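Mareo two-arm recording bench

Mareo is our bench for gathering demonstrations with two arms at once, and it's the piece of kit we're proudest of. You guide the arms through a job, the bench writes down everything they did, and you come away with a set of examples your learning system can start on the same afternoon.

We built it for the fiddly stuff. Rigid blocks are fine, and Mareo will happily stack them all day, but what we really love is anything that bends, sags or has to be held at both ends: ribbon, string, strips of film, a tea towel if you like. Jobs like these need both hands talking to each other, and one arm's worth of data only tells half the story.

What comes with it

Two arms with their mounts and grippers
Pale tabletop and plain backdrop
Foot pedal for start, stop and discard
Zuria recording software, one licence per bench
Spare finger pads, two pairs
Printed set-up guide

How a session goes

Press the pedal, do the task, press it again. Zuria saves the joint positions, the gripper openings and the camera views on one shared clock, so you never have to line them up afterwards. If you fumbled it, hold the pedal down for two seconds and the take goes in the discard folder. Please don't empty that folder! Failed takes are very handy later on, when you want your system to learn what a bad grip looks like.

We suggest 20 takes to begin with, all of the same task, then a look through them before you carry on. After that, start moving things. Shift the tray, turn the strip, swap which arm picks up first. A set of 200 varied takes is a good size for a first training run on a two-handed task, and a practised operator can record 32 in an hour with short tasks.

Aleksandra Nowicki wrote the starter tasks, which come ready loaded. Ribbon Over Tray is everyone's favourite here. Each arm takes one end of a bright strip and the pair bring it across a shiny round tray. The shine is deliberate: glare moves as the tray moves, and a system trained only on dull surfaces can get badly muddled by it. Zuzanna Bednarek has recorded most of our sample set for the starter tasks, which stands at 2,686 takes and is free to download with any bench.

Setting up

Allow a morning. You'll want a sturdy table, a wall socket on each side and steady light from overhead. The Trurkport stand fits if you're short of a table, though the older Brzozowska frame needs the adaptor plate. Run the alignment check from the Zuria menu before the first session, and again whenever someone has leaned on the bench.

New tasks arrive in September, with knot tying first on the list.

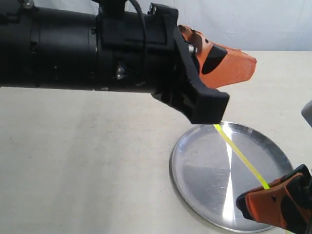
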